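Slides on a small raised shelf: toes stick out over the back edge, is it a problem?

Posted by Wálter Apaza in Entryway and Shoes

Hello to all. I have a question about storing slide sandals, the kind you wear at home and go out with to take the trash.

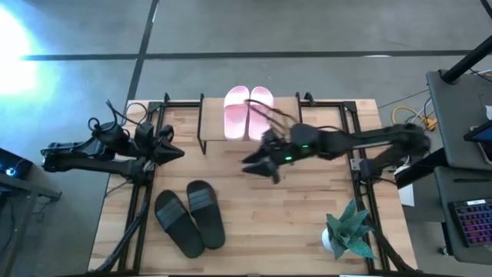 We are two persons with one pair each, pink for my wife and black for me. I want that the shoes have a fixed place near the door, on top of a wood table with a small raised shelf at the back. The shelf has black metal brackets. My difficulty is the depth. When the pink pair is on the shelf, the toes go past the far edge. The pair does not fall, but I am not comfortable to see it like this. The black pair is mine and for the moment I leave it on the table itself.

So I would like to know three things. Is it bad for the sole if a part of it stays in the air for many months? Is it better to turn the slides, with the heel to the back? And should I oil the table if shoes stand on it every day? It is made from narrow strips glued together. I bought a can of Stirnholm oil but I did not open it yet.

I looked also at the Tanden shoe rack, but it is 132 dollars and I find this too much for four slides.

Thank you in advance, and excuse my English please.

Unnithan
Member, 600 posts

Hi Wálter. I don't think the sole will suffer. A slide is very light and what bends a foam sole is heat and pressure, so look more at where the sun comes in July than at the shelf. I left mine half over the edge of a bookcase for a whole winter and they are still flat.

Turning them is a matter of taste. With the heel to the back you will have the same length over the edge, but the open toes will face you, and some people find it easier to grab them by the strap. If there is a wall close behind, push the table a little forward so the toes don't rub on the paint. You can also put the slides sideways, one behind the other. Then they use more width and less depth, and nothing hangs over. Measure first if the shelf is long enough for this.

For the wood, yes, oil it, but take the shoes away first and let it dry as long as the can says. Thin coat, wipe the rest with a cloth. Wash the soles before you put them back. Small stones in the rubber make scratches and the oil does not protect against that. I keep an old cork mat under my outdoor shoes and I wash it when I do the floor on Friday.

Drikov
New member

just put them on the floor, this is what floors are for

Wálter Apaza

Thank you Unnithan, this is very clear. I measured the shelf this evening and the pink ones can go sideways if I leave only a little space between them. I will ask my wife if she agrees, they are her shoes. For the black ones I will buy a mat and keep them on the table in front.

Drikov, we had them on the floor before and I stepped on them each night when I went for water.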